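3.2 Households and the care of soft furnishings

The second group of interviews concerned what people do at home with large textile objects: sofas, loose covers, throws, curtains and the cloths laid over them. In Grakville we spoke with 3 generations in several of the households, and the difference between them was larger than we had expected from the earlier work in Gustine (Räsänen and Isah, in preparation).
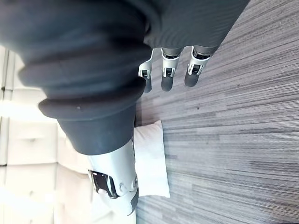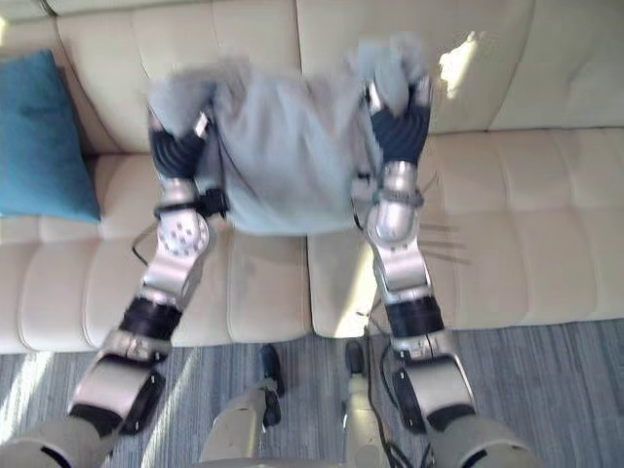

Figure 4. Fabrics and furnishings. Second picture: a pale grey cloth held up over the seat of a tufted sofa.

Older respondents described the sofa as an object which must be protected from its own users. A cover was put on it when it was bought, and in many homes this cover came off only for guests. One woman told us that she had owned her sofa for eleven years before her son-in-law learned what colour it was. For this group the cover had a value of its own. It was mended, it was dyed again when it faded, and after it could no longer serve in the living room it was cut into smaller cloths for the kitchen or the shed.

Younger respondents rarely spoke of protection. They used the word "throw" and not "cover", and they chose it mainly for colour and touch. A throw was washed when it looked dirty or smelled of the dog, and it was replaced when it lost its shape. Several of them said that they did not know how to mend such a thing, and two said they would be embarrassed to show a mended one to visitors. We note that the same persons were often quite willing to buy second-hand furniture, so the embarrassment cannot be explained by the age of the object only.

The middle generation was the most difficult to place. Many of them had grown up with covers and disliked them strongly. They remembered the stiff feeling of the cloth in summer and the instruction to sit still. In their own homes they had given up the full cover, but they kept the habit of laying a folded cloth on the seat or over the arms, where the wear is heaviest. When Ayodele Haruna asked them the reason for this, the usual answer was that it had always been done. A few of them laughed at the question and then moved the cloth away.

Laundry was the practical limit in nearly all of the homes. A full sofa cover is heavy when it is wet and does not fit easily in a small machine, and in the flats near the Khoury building there is no place to hang it. The residents there had worked out a simple arrangement - whoever had a balcony on the sunny side dried the large pieces for the others, and received help with shopping in return. This arrangement was not written anywhere, and the building manager had not heard of it before our visit.

We also asked about the source of the cloth. In the oldest households it came mostly from the Jomovard mill, which sold remnants by weight at its gate every September until it closed. The respondents still spoke of the quality with respect and could name the weaves. Ese Anozie recorded these names separately, and they are given in the appendix with the local spelling. Among the younger respondents no one could say where the cloth had been woven, although most of them knew the shop and the price.

The question of price is taken up again in section 3.3, together with the household diaries.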